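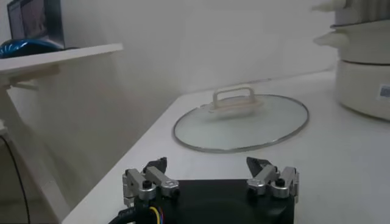 A glass pot lid on a white tabletop.

About Onitz

Onitz repairs, calibrates and resells interchangeable camera lenses. We work from a single shop in Grodton and take in equipment by mail and over the counter. Manual focus and autofocus lenses are accepted for all major mounts. We do not service camera bodies, flash units or tripods.

The company was started by Nadhirah Kwok, who still runs the optical bench. Slamet Saragih handles electronics, including focus motors, aperture units and mount contacts. There are 4 of us on staff.

What we do

Each lens is logged on arrival and inspected for fungus, haze, element separation and play in the helicoid. Centering is measured on a collimator before any part is removed. The customer receives a written estimate, and no work begins until it is approved. Lenses declined for repair are returned as received, less the inspection fee and return postage.
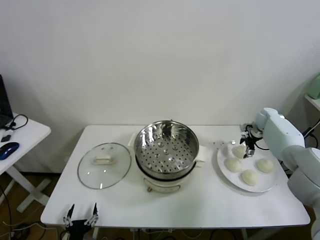 After reassembly, infinity focus is set and the lens is measured again. Both sets of readings go in the box with the invoice. Last year we completed 932 repairs, most of them on standard zooms between 24 and 200 mm.

Used lenses

Our resale stock is listed under the Kidetti name. These are lenses we have bought outright and serviced here. The current list covers 41 models and is revised each February, with sold items removed as they ship. Kidetti lenses are graded on glass and mechanics separately. Cosmetic wear is noted but does not affect the grade.

Parts

We bought the parts inventory of the former Rahman workshop and use it for older manual lenses. Small parts such as filter rings, aperture blades and mount screws can be ordered without a repair. Please include the serial number of the lens with your request.

Page last revised Thursday, June 4, 2026.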